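# Why does a movie sound so big in a theater?

I asked this all the time when I was a kid, usually in the middle of the movie, which my family did not love.

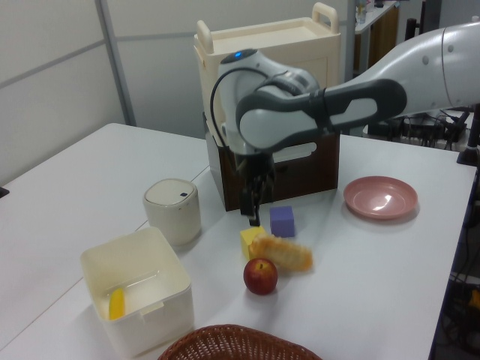 So let's start with your ears. You have 2 of them, and they're sneaky little detectives. When a dog barks on your left, the sound gets to your left ear a tiny bit sooner, and it's a bit louder there too. Your brain compares both ears and says -- dog, over there!

Surround sound plays with that trick. It puts speakers in front of you, beside you and sometimes behind you (fancy rooms even hang them from the ceiling!). If a helicopter flies across the movie, the sound slides from one speaker to the next, and your brain follows it around the room.

My own speakers are old Drellus ones, and I love them to bits. There's also a fat box on the floor called a subwoofer. It does the rumbly sounds -- thunder, dinosaurs, trucks. Put your hand on the side while it's playing and you'll feel it shake.

Want to test your ears? Sit in a chair and close your eyes. Have somebody tiptoe around the room and snap their fingers, and point to where you think they are. Sounds right in front and right behind are the hardest, and I still mix those up. Then swap places and let them have a turn!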